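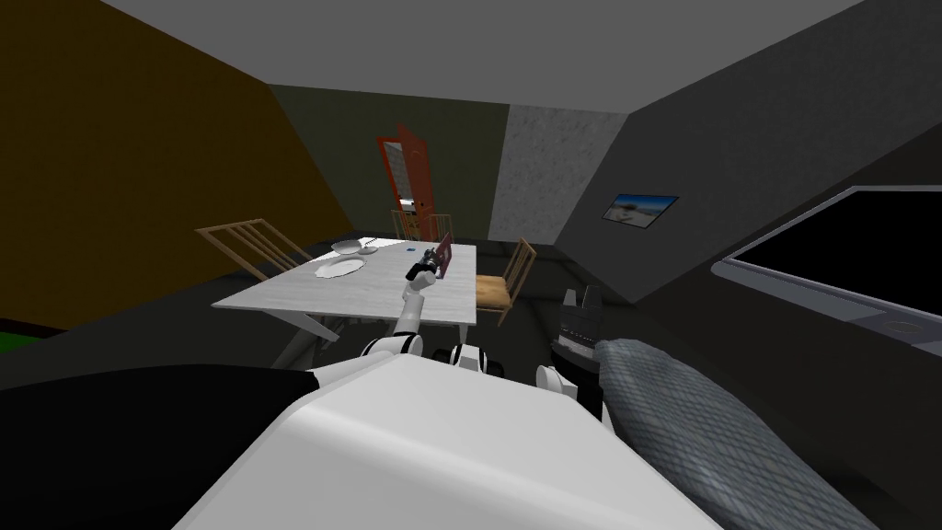 *Simulated dining room, table part set. Two-armed robot at the near side.*

Jinfeng Pan has 16 minutes before her next call and wants to talk about chairs. "Everyone tests the arm. Hardly anyone writes down what the room is allowed to look like."

She drafts the house rules at Kasten for testing home robots in simulation. The set is called Plimov, 14 rules so far, down from 33. Why the cut? "People didnt read 33." Fair enough.

Rule one – log the room before the arm moves. Every chair, every door, open or shut. Rule two, no tidying between runs. A tipped chair stays tipped. "Houses are like that. If you reset it by hand you've tested a showroom." 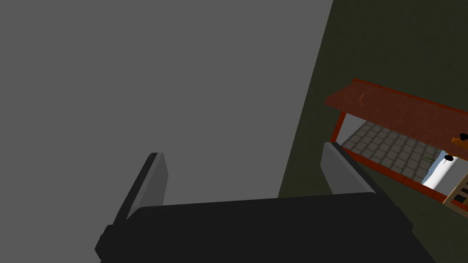

*Gripper open, nothing held. Red-brown surface and tiled floor beyond.*

On to grippers. Plimov asks for them open and empty at the start of each run, and a view from behind the fingers to be kept for every run, dull ones included. Pan is firm on that. "Teams send me the nice ones. I want the lot." Her last review went through 590 runs, most of it in the evenings, with tea.

And stopping? Any contact nobody planned ends the run and gets writen up. No second go under the same number. Nulex, one of the firms trying the rules, wanted a softer version. She said no, then yes to a trial till December, then no again.

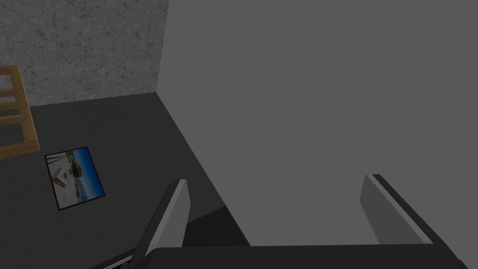
*Close to a plain grey surface, fingers apart. Small picture lying on the floor at left.*

Things on the floor get their own rule, number nine. Note it, leave it, keep the arm clear unless picking it up is the task. Big flat surfaces near the hand – slow down, whatever the planner says. "That one came out of Rernomska. Long argument. I lost a bit of it."

Does a simulated pass count for a real kitchen? "No. It gets you in the door." Phone's going. She picks it up.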